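7/20/23

Bench notes, two-arm kit from Panicker, on trial

Right, writing this up while it's still in my head, mostly for me and Lucimara but anyone else at Prudumham who ends up at the bench is welcome to it. We've got the kit until the end of August and then we either pay for it or box it up, so these notes are meant to end up as a yes or a no. I'm not there yet.

What we ordered: the Panicker two-arm bench set, quoted at $2949 with the rail, both arms, both grippers, supplies and leads. The software licence is separate and free for the trial. Freight was on us. The Bristholm quote that Lucimara got last month was for one arm at a bit less than that, so on paper this is a bargain, and on paper is where I get suspicious!

Unpacking and mounting. The foam is cut properly, everything had its own slot, and the bag of screws was labelled by size (bless them). The rail wants to be clamped to the bench before you hang anything off it. The manual puts this on the page after the one where you attach the arms, so I did it in the wrong order and had to take an arm off again. If you're setting up from scratch, read the whole of section two first. Hex keys supplied are soft. Use ours, second drawer.

Alignment took me ages the first time and no time at all the second. You get each arm to its home pose by hand, power on, and let the software read the positions. If a joint is sitting too far off, it tells you which one by number, but the numbers in the software start from zero and the numbers in the manual start from one. I pencilled the right ones into the manual margin. Please don't rub them out.

Software. Brunular is the control package they bundle, and I like it more than I expected to. You can teach a pose, name it, string poses together and save the lot as a plain text file, which means we can keep our routines with everything else and see what changed between one day and the next. The editor colours the left arm's lines blue and the right arm's orange and I didn't think I'd care about that, but I do. What I don't like is that it forgets the speed limit whenever you close it. It goes back to the factory default, and the factory default is quick. Set it back to 30 per cent every single time before you do anything, I mean it. I've stuck a note on the monitor.

The other Brunular grumble is the undo. It undoes the edit in the file but not the pose the arm is holding, so you think you're back where you were and you aren't. Lucimara caught this before I did. She'd undone a wrist change, hit run, and the arm set off from somewhere she wasn't expecting. No harm done, she had her hand on the stop already. Our rule for now is undo, then home, then run.

Servos. Each joint module has its own status light, so I got into the habit of a quick look over both arms before starting a routine. The manual's table of light colours and blink patterns is on the second last page and worth photocopying. They do get a bit whiny when they're holding a load at full stretch. I emailed Panicker about the noise and got a reply the same afternoon from a person who clearly had one on their own desk, which counts for a lot with me. They said the whine is the holding current and that you can drop it in the settings if the load's light. Tried it on the left shoulder, quieter, no sag that I could measure with the steel rule. Haven't done the right side yet.

Cabling is where I've got most to say. The leads are daisy-chained from servo to servo, and they're generous in length, so the wrist can go all the way round without pulling. Fine. But generous length needs somewhere to go, and the kit gives you nothing for it: no clips, no sleeve, no channel in the arm shells. The manual has a drawing with the cables as neat straight lines, and whoever drew it has never met a cable.

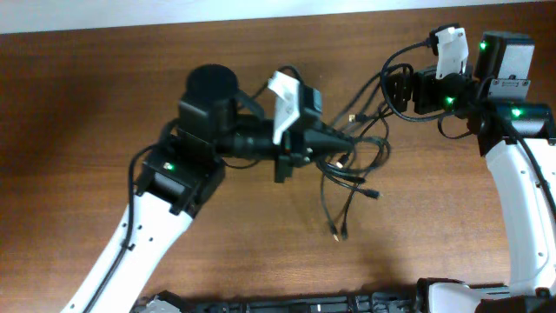

So before any more two-handed work I want the leads dressed. My plan is spiral wrap from the shoulder up to the elbow, then a soft loop at the elbow so it can bend, then hook-and-loop ties up to the wrist. No zip ties. I know they're quicker, but the minute you need to swap a servo you're in there with side cutters next to a lead you can't replace before lunch. Anything with a bare connector on the end gets a cap or a bit of tape and gets tied back out of the middle of the bench, where the grippers need to meet. I've ordered caps. They were cheap and there's a bag of them coming that will outlive us all.

While I'm on connectors, they're the little latching sort and they only go in one way, but it takes a firm push and you don't get much of a click. I had a joint dropping out on me at random for a good part of the morning and it was a plug that was only most of the way home. If Brunular says a servo has gone missing, switch off, push every plug on that arm, switch on again. Do that before you go reinstalling anything, which is what I did, like a goose.

Grippers. These are better than I thought they'd be from the photos on the website. The white fingers are plastic, and I was all ready to complain about that, but they're stiff enough for what we do and you can download the part file and print your own. I've printed one set in our usual filament with a slightly longer reach and they fitted first go. The grip force setting is in made-up units. It runs from zero to 2000 and nothing in the manual says what that is in newtons, so I'm going to put the luggage scale on it and make a chart. For small cardboard boxes I've settled on something down the low end. Up the high end it'll put a dent in one, ask me how I know.

Handover between the arms is the whole reason we're looking at a pair, so I've spent the most time on it. Routine so far: left picks up the box, brings it to the middle, right comes in and closes, wait, left opens, left backs off, right carries on to the tray. The wait matters. Without it the left lets go while the right is still closing and the box tips. I've got it at half a second and I'd like to get it lower, but a slow handover that works is fine for the trial. I ran it over and over after lunch and it was good for almost 30 goes in a row before it fumbled one, and the fumble was me, I'd put the box down crooked.

One thing to watch is that Brunular will happily let you send both grippers to the same spot. There's a collision check, it's in the menus, but it's off by default and when you turn it on it treats each arm as a fat sausage and refuses moves that are perfectly okay. I've left it on while teaching poses and off while running ones we've already proved slowly. Lucimara reckons we should leave it on all the time and work around the sausage. She may be right and we'll talk about it.

The bench itself. I'm happy with the timber top, it's heavy and doesn't ring. There's some shine coming off it under the ceiling lights and if we ever add vision I'd want a matte mat in the work area, dark grey for preference. That's a later problem, the trial doesn't include vision and I'm not going to let us wander off into it.

Repeatability, quick and dirty. I taped down a square of graph paper, fitted a pencil to the gripper, and had each arm come down on the same mark from different directions. Both arms group nicely if they always approach from the same side. Come at it from the other side and the dots shift over by a visible bit, so there's some slop in the gears, no surprise for the money. For the box job it doesn't matter. For anything like putting a pin in a hole I'd want a guide or a chamfer to help it along. The graph paper is in the back of this book, left arm's dots in pencil, right arm's gone over in pen.

Compared with the Bristholm demo we saw: the Bristholm arm is smoother and it's quieter and the cables run inside, so everything I've moaned about above goes away. But it's one arm, you can't open it up yourself, and their bloke went a bit vague when I asked about spare parts. With the Panicker I could have every servo out on the bench with one screwdriver. Our people will want to do that, I know them, and I'd sooner they did it to something that's meant to come apart.

Still to do before August:

Dress the leads, both arms, as above.
Holding current on the right shoulder, same as I did the left.
Luggage scale and grip chart.
Ask Panicker what a spare servo costs delivered and how long it takes. Also ask if the speed limit can be made to stick.
Try the handover with the longer printed fingers.
Let somebody who hasn't read these notes set up a routine from the manual alone, and keep my mouth shut while they do it.

Lucimara, if you're in before me, the box routine is saved under handover, and the version with the short wait is handover fast. Don't run the fast one with the good boxes. The scrap ones are under the bench.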